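Courses > Robot Learning Lab > Notes > Week 4: Teaching by hand and by remote

Shares 173 | Comments 3

OK, so last week we moved the arm around by grabbing it, and this week you get the remote. I want to go over both again, as the lab reports mixed them up quite a bit.

Teaching by hand (people also say kinesthetic teaching) means you put the arm in free mode and push it through the task yourself. It feels great! You can sense contact right through your fingers. The catch is that your own hands and sleeves end up in the recording, and the robot won't have those later.

With remote control you sit at the Skurnance station and the arm copies what you do with the handle. No hands in view, but you lose nearly all the feel, so you go slower and lean on the cameras. Everyone overshoots on day one. I still do - ask Siu-fong Cheng, who has watched me miss the same block for an entire afternoon.

For the project you need 100 good demos per group. The shared set has 2,306 in it already, and you may borrow from it for training but not for your own count.

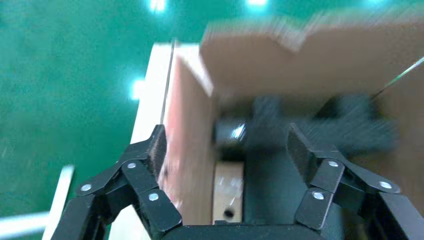

Blur is the thing I'd like you to think about before you record. When the wrist swings, the wrist camera swings with it, and fast moves smear everything that isn't bolted to the gripper. Look at how sharp the screw heads on the fingers are, and then at the cardboard flap and the dark thing inside the box - I couldn't tell you what that is from this one picture, and your policy won't have it any easier. The block with the hole in it comes out a good deal better. So slow down near the box, please, and go as fast as you like in open space.

Reading for next time is the Jivamis handout, first half only. Bring your controller logins.

Comments

Kai-wen Chow: Do failed grasps count toward the 100 if we recover in the same take?

Trevor Wong: We lost 12 takes to a full disk, check yours before you start!!

Ngan-ling Cheung: @Kai-wen I asked in lab, recoveries count, drops don't.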